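About us

Lodmont is a testing and servicing company for small domestic and light commercial refrigeration. We measure, repair and recondition under-counter fridges, table-top coolers and small chest freezers, and we report on their energy use for landlords, schools, care homes and office managers. We do not sell new appliances and we take no commission from anyone who does.

What we do

The work falls under two headings. The first is measurement. A unit is placed in a room held at a fixed temperature, left to settle, and then run through a set cycle of door openings. We record compartment temperature at 11 points, compressor running time, and electricity drawn at the plug. The client receives the full readings as well as the summary sheet.

The second is servicing. Most small fridges that come to us as faulty have a worn door seal, a blocked drain or a thermostat that has drifted. All three can be put right at the bench. Faults in the sealed circuit are passed to our refrigerant team, who are certified for that work and keep a separate log for each cylinder. Where a repair would cost more than the unit is worth, we say so in writing and charge only the inspection fee.

Units we have serviced carry a label with the date of the work, the parts fitted and the test result. The label number can be quoted by telephone if a fault comes back during the warranty period.

Our sites

The main workshop is at Nuritport and has a floor area of 1760 square metres, most of it given over to storage and the goods-in bay. The temperature-controlled rooms are at the north end, well away from the loading doors. There are 8 test bays. Bay 3 is set lower than the others and is used for units that will stand in garages and outbuildings, where many thermostats behave poorly in February.

Records and software

Readings are held in Niltusis, our own database, which was written in-house and replaced a set of spreadsheets. It currently holds test histories for 549 models, including a good number that are no longer made. Clients with a service contract can log in and download their own results. Older paper records are being added in order of request – if you need one sooner, send us the serial number.

Training

Trình is our training scheme for site staff who look after several small fridges as part of a wider job. It covers loading, shelf spacing, defrosting, seal checks and how to read a fridge thermometer properly. The course takes one day and is taught at Nuritport or on the client's premises. It does not qualify anyone to handle refrigerant.

Working with us

Units may be delivered to the goods-in bay on any working day or collected by our van. Please empty and defrost them first, and tape the door shut for transport. Shelves and drawers should stay inside. Quotations are valid for 30 days.

Page last reviewed Jun 24, 2022.

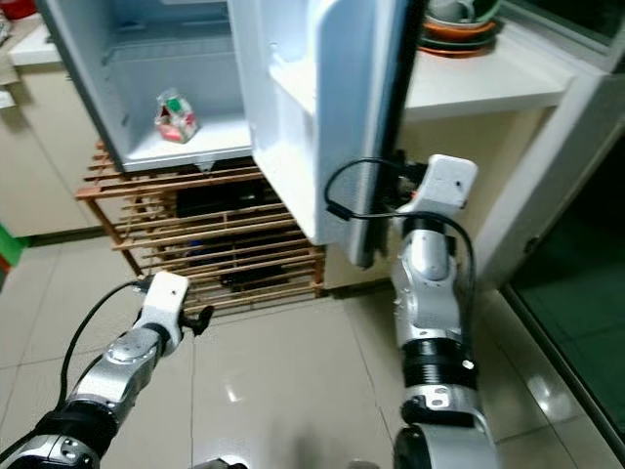

Contract clients should use the telephone number printed on their service agreement – calls to that line are answered by the workshop and not by the general office.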